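Assunto: Re: [lista-automacao] Robôs para arrumar salas: já dá para encomendar?

Em 16 de outubro de 2026, um colega da lista escreveu:
> A Prenilis garante que a arrumação de cadeiras é "tarefa resolvida".
> Temos 50 salas de formação e estou a pensar pôr isto no orçamento
> de fevereiro. Alguém tem razões para eu não o fazer?

Tenho algumas.

Trabalhei 2 anos na Achterberg a avaliar equipamento deste género e aprendi a desconfiar da palavra "resolvida". Uma cadeira parece um objeto fácil até se pensar no assunto: tem rodízios, foge quando se empurra, e o sítio certo para lhe pegar muda conforme o lado de que se chega. Vejam o trabalho em causa:

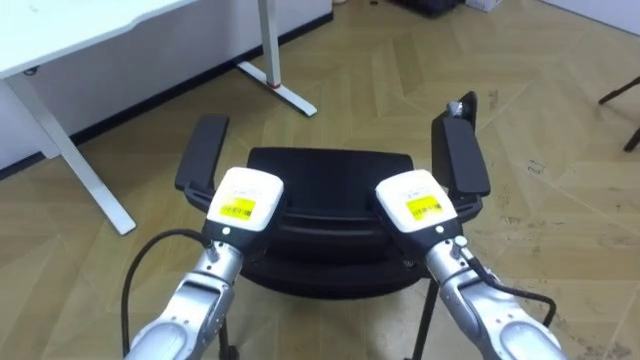
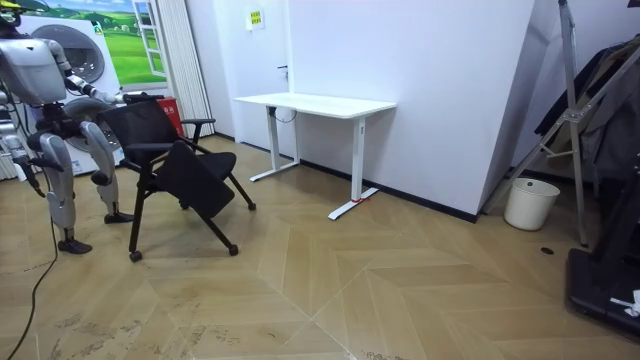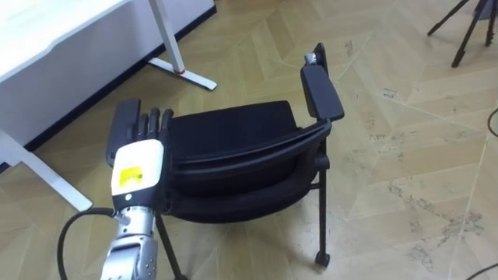 Braços robóticos junto a uma cadeira preta, chão de madeira em espinha; na segunda, o humanoide visto de lado.

Uma pessoa puxa a cadeira com uma mão enquanto fala ao telemóvel. Para a máquina são vários problemas seguidos, e basta falhar um para alguém ter de lá ir. Fotografias não me dizem quantas vezes correu bem, nem vídeos de promoção.

O que eu pedia à Prenilis, por escrito: 1000 tentativas seguidas, sem cortes, em salas que eles não tenham preparado, com a contagem de todas as intervenções humanas. Pedi o mesmo à Anix para o modelo Erkurlow e ainda espero resposta.

Não digo que nunca lá cheguem. Para fevereiro, não punha um cêntimo. Se insistires, aluga para uma sala só e manda para a lista o registo das falhas, que esse lia eu com gosto.

Cumprimentos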